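洗面台まわりの片づけ日記 八月のまとめ

こんにちは!久しぶりの更新です。前回の玄関編からずいぶん間があいてしまいましたが、今回は洗面台です。ずっと後回しにしていた洗面台。朝と夜に必ず立つ場所なのに、ついつい「明日でいいか」になってしまうんですよね。
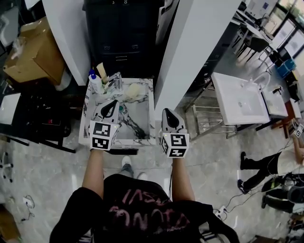 それで、まず決めたのは「出しておくものを減らす」こと。棚をぜんぶ買い替えるとか壁紙を貼るとか、そういう大がかりな話は一切なしです。予算は500円(ほんとに500円です、あとで出てきます)。持っているものの置き場所を見直して、掃除の順番を決めて、あとは毎日ちょっとずつ。写真は一枚だけで、あとは場所ごとに短いメモを並べていきますね。気になるところだけ拾って読んでもらえればうれしいです。

【洗面ボウル】
白にグレーがかった黒のマーブル模様。四角い形が気に入っています。丸いボウルも好きなんですが、四角いと角に汚れがたまりやすいので、スポンジの角をぎゅっと押しこんで拭くのがわたしの流儀です。力まかせにやらず、ぬるま湯をかけてから少し置くと、するっと落ちます。

【スポンジ】
淡い黄色のもの。前は濃い色を使っていたんですが、汚れ具合がよくわからなくて、いつ替えればいいのか迷ってばかりでした。薄い色だと「あ、そろそろだな」と目で決められるので気が楽!使い終わったらしっかり絞って、ボウルの外に立てて乾かすのが目標です(目標、と書いておきます)。

【蛇口】
銀色に光るクロムの蛇口、奥の真ん中についています。ここがぴかっとしているだけで、洗面所ぜんぶがきれいに見えるから不思議です。夜、歯をみがいたあとに乾いた布でひと拭き。水あかは一度固まるとなかなか手ごわいので、ためないのがいちばんでした。根元のぐるりは綿棒が便利ですよ。

【ポンプボトル】
白いボトルに青いポンプ。蛇口の左が定位置です。いろいろ場所を変えてみたけれど、けっきょく蛇口のすぐ横がいちばん使いやすかったです。底にぬめりが出やすいので、拭き掃除のときは必ず持ちあげて、台とボトルの底を両方拭きます。詰め替えは底が見えてから。つぎ足しはやめました。

【ボウルの奥のふち】
蛇口の後ろの細いすきま、みなさんどうしてますか。わたしは長いこと見ないふりをしていました。古い歯ブラシに薄い布を巻いて、左から右へすーっと一往復。はじめてやった日は布がまっ黒になって、思わず声が出ました。今は週に2回やれば十分です。

【奥の黒いキャビネット】
小さな取っ手つき。黒はかっこいいけれど、ほこりと指のあとが目立つんですよね……。つやのある面は、水拭きのあとにから拭きまでしないと筋が残ります。洗剤はつけません。取っ手のまわりは指先に布をかぶせて、くるくるっと。この作業、地味なのにやたら気持ちがいいです。

【引き出しの中】
中身はぜんぶ出して、床に広げてから戻しました。使いかけの試供品がまあ出てくる出てくる。数えてみたら54個もありました!旅行に持っていこうと思って取っておいたぶんですが、その旅行にはいつも忘れていくのです。古いものは処分して、残りは小箱にまとめて手前へ。この小箱が例の500円です。

【左手の棚】
黒っぽいものがごちゃごちゃと入った棚。正直に言うと、まだ途中です。色がそろっているとそれなりにまとまって見えるので、つい安心してしまうのがいけません。次の休みに上の段から順番に、一段ずつ空にして拭いて戻す予定です。一日一段だけ、と決めると続きます。

【段ボール箱】
棚の上の茶色い箱には透明なビニールがかかっています。段ボールって、一度置くと家具みたいな顔をしはじめるから困ります。わたしのなかでは「季節が変わるまでに開けなかったら中身を見直す」というルールにしました。九月になったら開けます。ここに書いたからには開けます。

【床】
洗面台の前は髪の毛が集まりやすい場所。掃除機をかける前に、乾いたシートでさっと集めておくと楽です。コード類も床をはわせておくと、そのまわりに綿ぼこりがふわふわたまるので、掃除の前に一度持ちあげて、まとめてからとりかかります。

【毎日の流れ】
朝は3分、ボウルをひと流しして拭くだけ。夜は蛇口とボトルの底。それ以外のところは気が向いたときにひとつ選びます。全部やろうとすると三日で飽きる性格なので、これくらいがちょうどいいみたいです。朝にできなかった日は、夜に倍がんばったりもしません。そのまま次の日へ!

【使っているもの】
スポンジ、乾いた布が二枚、古い歯ブラシ、綿棒、それに小箱。布は片方を水拭き用、もう片方をから拭き用にしていて、端っこに糸で印をつけてあります。同じ白い布を買ったせいで、洗濯のたびにどっちがどっちかわからなくなっていたんです。赤い糸が水拭き用です。

【まだ悩んでいるところ】
タオルの置き場所が決まりません。手を拭くタオルは近くにほしいし、でも台の上には置きたくないし。扉にかけるタイプのバーを試そうか、壁につけるフックにしようか、ずっと行ったり来たりしています。うちはこうしてるよ、というのがあったらコメントで教えてください。

次回は棚の続きと、たぶん段ボールの中身の話になります。そのあとは台所の引き出しへ進むつもりなので、輪ゴムや割り箸がたまっている方、いっしょにやりましょう〜。

前の記事:玄関の靴と傘を見直しました
次の記事:準備中です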